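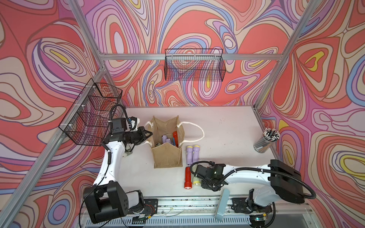

I started Nisodum because I was better at showing people things than telling them. I'd spent years teaching evening classes in upholstery, and you learn very quickly that a sentence like "pull it tight but not too tight" is no use to anyone until you've put their hands on the webbing and let them feel it. Robots are much the same, as far as I'm concerned! You can write pages about how to deal with a burlap bag with rope handles and a few torches poking out of the top, or you can take hold of the controls, do the job yourself and let the two arms go along with you. We do the second one, all day, and this page is a bit about who we are and how we go about it.

I'm Skye Mowat, by the way. Hello! I run the place, I do most of the teaching on Mondays, and I write these pages, so if there's a comma missing it's mine.

What we do

Firms come to us with a job they'd like a pair of arms to learn. Usually it's something small and fiddly that a person does without thinking: packing a bag, sorting a tray, picking one thing out from among several others. One of us sits down and does it by remote control, over and over, with a bit of variety each time, and everything gets recorded - where the joints went, when the gripper closed, what the cameras saw. Each go is what we call a demonstration. The client takes the recordings away and trains their system on them, or we do the training here if they'd like to leave it with us.

Sometimes we teach by hand instead, which means holding the arm itself and walking it through the movement. I'm fond of it (it's the closest thing to the webbing) and it's lovely for one arm and a short, simple motion. With two arms going at once you soon run out of hands, so the long jobs are nearly all remote.

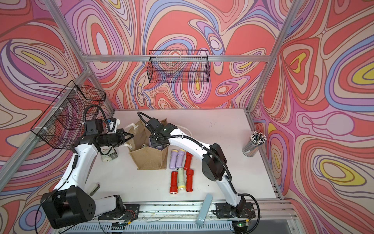
The software we use for all this is called Sultero, and we wrote it ourselves, mostly in a very cold October with a fan heater under the desk. It isn't pretty. What it does well is let you mark a demonstration while it's still fresh in your head, so if you fumbled the grip or had to go back for a second try, you press a key and say so. We keep the fumbles, as long as they end in a decent recovery. A robot that has only ever watched perfect runs has no idea what to do when a torch rolls off sideways, and torches do love to roll.

People ask me what makes a good teacher and I never have a quick answer. Gamers come in very confident and go far too fast. Knitters are marvellous. The best person we've ever had on the controls used to decorate wedding cakes, and she'd stop just short of the thing she was reaching for, every single time, a little pause, and then go in. The arms trained on her runs paused as well. We spent a whole afternoon arguing over whether to edit that out and in the end left it in, as the client rather liked it.

How a new job goes

First we do it with our own hands, at a table, with a cup of tea. I can't stress enough how much this helps. You notice which hand you steady the bag with, and whether you look before you reach. Then we try it slowly through the controls and write down everything that was awkward. Only after that do we start recording, and a session is 40 minutes and then a proper break, whatever the schedule says. Tired demonstrations look tired. You can see the arms wandering about.

Between runs we move things. A torch lying down, the next one standing on its end, the bag a bit further over, its handles flopped a different way. New starters always want to tidy the table back to how it was, and I do understand, but please don't!

Our biggest set so far is called Malilum. It has 3,036 demonstrations in it, spread over 116 tasks, and every one was done by a person sitting in a chair in this building. I'm prouder of it than I can easily say. If you'd like to use it for study, write and ask, and tell us a little about what you're up to.
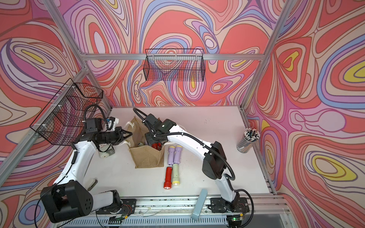
Esquivel House, 10/31/18

A few bits of news while I'm updating this page. We've moved upstairs, so come in by the side door and ignore the old sign. The bag tasks are carrying on, with one arm reaching down into the bag among the red things while the other one holds level out in front of it, and there's plenty to get right in that before we worry about speed. I did a long stretch on it myself and my right shoulder has opinions.

We're also opening up our beginners' days again. There are 70 places between now and spring, you don't need to know any programming, and you'll be driving the arms before lunch. Bring a jumper. You'll start with something simple like picking up a torch and laying it down again, then move on to the bag, which is where most people go quiet and stick their tongues out. School groups are welcome too, though we ask for one adult at each set of controls.

Want to send us a job? Post us the real objects if you can, with a spare of anything that might get squashed, plus a short video of somebody doing it the way you'd like it done. Mark the parcel Nisodum, Esquivel House, first floor, and put my name on it. I'll write back once I've had a go at it by hand.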